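Write the boring scene first

I have been writing software for two-armed robots long enough to have strong feelings about config files, and the strongest one is this: the simulator should be the first place a new piece of control code runs, every single time, even when the change is tiny, even when it is only a renamed parameter. I used to be lazy about it. Then our team at Granelberg moved the whole tabletop setup into a simulator we call Hidura, and now I can't imagine going back (and I get a bit loud at lunch when people suggest it).

Let me start with what I mean by a boring scene. It is a table, two arms, a couple of bins and a few small things to pick up. No clutter, no fancy lighting, no kitchen full of mugs. People who come to robotics from games or film always want to make the world richer right away, and I understand the pull! But a planner that can't handle a bare tabletop will not be saved by a more interesting one, and you will spend a week wondering if the bug is in the planner or in the mug.

Bare scenes are also fast. Our nightly suite has 117 of them, each with its own starting layout, and the full run is done before I get in at 8. I make coffee, open the report, and there is a plain list of what passed, what timed out and what hit something. I love that list. It is the closest thing I have to a morning newspaper.

Thaddäus Bühler, who wrote most of our motion planner, disagreed with me about this for months. His view was that simulated contact is so far from real contact that a passing test gives you false comfort. He is right about contact. Pinching a thin piece of plastic between two fingers is one of the hardest things to get right in a physics engine, and ours will sometimes fling a part across the room like a watermelon seed. What changed his mind a little was looking at which bugs we were finding. In one stretch we logged 80 failures on the real arms, and we sorted them by cause. Only 23 had anything to do with contact. The rest were wrong frames, stale joint states, a timeout set in the wrong units, a grasp pose mirrored for the wrong arm, a camera transform loaded from last month's calibration. Every one of those could have shown up on a screen.

The mirrored grasp is my favorite because everyone who works with two arms has written that bug. You face the robot, so its right arm is on your left, and somewhere in the code a person has typed "left" meaning their own left. We now have a rule that left and right always mean the robot's, in code, in logs, in speech. It takes a while to get used to. I still point the wrong way in meetings.

Then there is the matter of who gets what. Two arms over one table share a strip in the middle, and the simplest planner just gives each arm its half and locks the strip whenever one of them goes in. Frei, our task scheduler, did exactly that in its first version. It was safe and painfully slow, with one arm standing around while the other took its time. The newer version reserves space along the path over time, so both arms can work near the middle as long as the reserved volumes don't overlap. I watched that run in the simulator for most of an afternoon in December and it made me happier than almost anything I have shipped.

I should be fair about perception, where I think the simulator earns less trust. Rendered images are too clean. A solid-colored bin on a flat brown table is a gift to any detector, and if you train on gifts you get spoiled. We use the rendered pictures to check the plumbing: does the detector get the image, does the pose come out in the right frame, does the planner receive it before it goes stale? For the detector's real accuracy we go to real cameras and real bad light. Flesov, the labeling tool, handles both kinds of image in the same format, so nobody has to convert anything, and I would fight to keep it that way.

Small parts deserve a special mention. A cube is easy: it has flat sides and six sensible ways to sit on a table. A C-shaped clip is a different animal. It lies flat, it has almost no height, and its pose matters a lot, since the gap can point any way at all. If your pose estimate is 35 degrees off, a cube may still be grabbed and straightened by the fingers, while the clip gets nudged away or caught by one tab. So I like to put both kinds in one scene and let the planner choose the order.

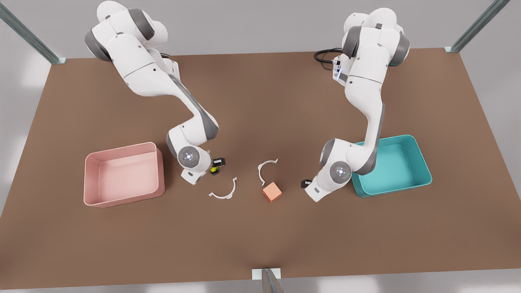 How close should a simulated scene be to the real table before its results are worth reading?

Close enough that the arms, the bases and anything the arms could hit have the right size and position; color, shine and texture can wait until you are testing vision.

I would add the frame posts to that list. They are dull to model and very easy to leave out, and a planner will happily swing an elbow through a post it has never heard of. The same goes for cables, though I admit we cheat there and wrap the cable area in a simple keep-out box. It costs us a little reach behind the arm, and so far we have never missed it.

If you run a small team and have been putting this off, start with one table and one object, and make the same launch command work for both the simulated arms and the real ones. That single command took us longer to get right than the rendering did, and it is the part I would build again tomorrow. Thaddäus now wants drawers in the next set of scenes. I have told him he can have one drawer.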